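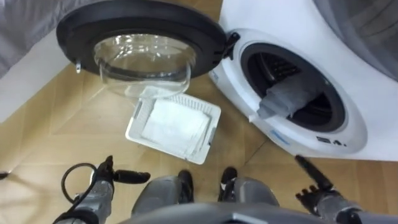

Gray cloth at the washer drum opening.

Movie Night at Home: Which Tips Hold Up

Posted 08/11/2019 in Around the House
By Fouad Rizk

Every fall, when the festival programs come out and half the films end up streaming the same month, I get mail asking how to turn a living room into a screening room. Every fall I also read the same advice on other sites, copied from one to the next, much of it by people who I suspect have never tried to hang a bedsheet. So I tried things. My living room is long, with a west window and a radiator that knocks.

The bedsheet screen

You'll read that any white sheet makes a fine screen. It makes a screen. Whether it's fine depends on how you feel about seeing an actor's face ripple each time someone opens the kitchen door. A single cotton sheet also lets a lot of the light straight through, so you are paying for a bright picture on the wall behind it.

If you must use a sheet, double it, iron it, and weight the bottom hem with a curtain rod or a length of dowel. Pull the sides toward the wall with binder clips and string. Thumbtacks leave puckers. I've had the best picture from a plain painted wall with the nail holes filled and sanded, and it cost me a tub of spackle.

"Screen paint"

The Plillow kit was $130 for one small can, a foam roller and a leaflet. I painted half a sheet of hardboard with it and the other half with flat white ceiling paint left over from the hallway. Then I ran the same black-and-white documentary across both. My neighbor Lucian Tudose picked the ceiling paint as the expensive one. I could see a slight difference if I stood very close, which isn't how I watch movies. Maybe it does better in a brighter room. The leaflet says so, but the leaflet is selling paint.

Flat finish matters, though. Don't use eggshell or satin. You'll get a hot spot in the middle of the picture from the projector bulb.

How big?

The boxes all brag about size. Mine promises 150 inches, and it will do it, in the sense that light reaches that far. Everything dark turns to gray soup. I settled at 60 inches for old films and subtitled ones and have never wished for more. Try the picture small first and creep the projector back until you start to dislike it, then come forward a foot.

Check the subtitles before guests arrive. Sit in the worst seat in the room, which in most houses is the floor in front, and see if you can read them over the arm of the couch. A lot of foreign documentaries put the subtitles very low, and a row of heads will take them out completely. Raising the picture by the height of a stack of hardback books is usually enough.

Blackout curtains

I am suspicious of the word "blackout." The Skakby pair I bought blocks the cloth's own area very well and lets daylight pour in around all four sides. For a matinee you need curtains that wrap back to the wall at the ends and run well above the window frame. Before buying anything, tape cardboard over the window one afternoon and see how dark the room gets. If the light is coming from the hallway (mine was), curtains won't help you.

A rolled towel along the bottom of the door is still the best free trick I know.

Sound

Put the speaker at the screen. People set it next to the projector because the cable is short, and then the voices come from behind the couch. Buy the longer cable. Ieuan Phillips wrote in to say he puts his speaker on a folded bath mat to stop the shelf from buzzing. I tried it and yes, less buzz -- though moving the jar of pens off the shelf did more.

I can't recommend the "theater panels" made of egg cartons. They do very little, they collect dust, and I wouldn't want that much cardboard near a hot projector.

Popcorn, briefly

Heavy pot, three tablespoons of oil, two test kernels. When both pop, take the pot off the burner, pour in half a cup of corn, count to thirty, put it back. The waiting step is supposed to heat all the kernels evenly. I've made it with and without, and I get fewer duds with. Fine salt sticks and coarse salt falls to the bottom of the bowl. Skip the Cozma shaker powder unless you enjoy orange fingerprints on a remote.

Butter on upholstery: blot, cover with cornstarch, leave it until morning, vacuum. It works on fresh spots. I've seen claims that it lifts old ones, and my armchair says otherwise.

Intermission

A film of 136 minutes needs a break, whatever the purists say. Pick the spot ahead of time, at a scene change, and write down the time on a scrap of paper. Otherwise somebody calls for it in the middle of the one conversation the whole picture has been leading up to.

From readers

Tincuța Munteanu asks if the folding Vikgate stand is steady enough for a projector. On my floorboards it shook whenever anyone walked past. On carpet it might behave. I went back to an ironing board at its lowest setting, which looks silly and has yet to wobble.

Vasilică Bogdan wants to know about cleaning the lens with vinegar. Please don't. Blower first, then a dry lens cloth, and leave the vinegar for the kettle.

Send other tips by the end of November and I'll test what I can.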